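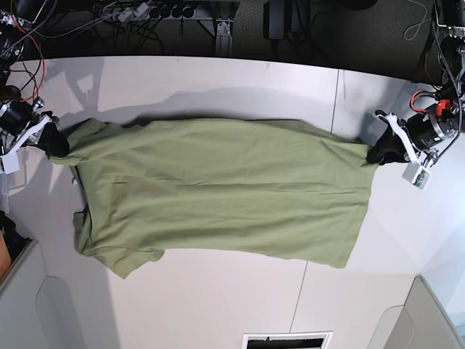 Cotton shirts twist at the side seams after washing
Posted by Kirsten Lemieux in Laundry and Clothing Care

I bought several plain cotton T-shirts in November and most of them now twist when I wear them. The side seam starts under my arm and ends up near the front of my hip. They were fine in the store. I wash on warm with an 800 rpm spin and tumble dry on medium. Is it my washer, or are the shirts bad? Can it be fixed?

Ashley Treloar
It's the shirts, mostly. The yarn in a single knit has twist in it, and the fabric relaxes when it gets washed. If the panels were cut while the cloth was skewed, the seams move over to where the fabric wants to be. Heat and tumbling bring it out faster.

You can get some of it back. Wet the shirt, lay it flat, and pull it on the diagonal against the twist until the side seams line up. Let it dry flat. It will probably creep back after 2 or 3 washes, so you have to repeat it.

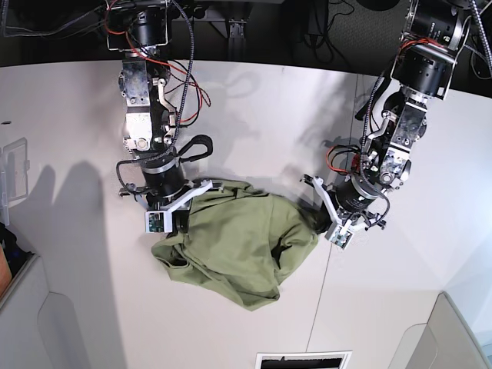

For the next ones, fold the shirt in the store with the shoulders matched and look at where the seams fall at the hem. If they're already off by a finger width, put it back. Shirts knitted as a tube with no side seams still twist -- you just don't notice it as much.

nelter_14
cheap shirts. buy better ones

Zacharias
I had this with a pack of 10 and took them back. The store gave me credit even though they had been washed, so it's worth asking if you kept the receipt. I also stopped using the dryer for T-shirts and hang them by the hem now. The older ones are still crooked but they haven't gotten worse. I don't agree that price fixes it -- my most expensive shirt is the worst one.

Kirsten Lemieux
Thanks. I tried the diagonal pull on the gray one and it's almost straight. Will look for the receipt.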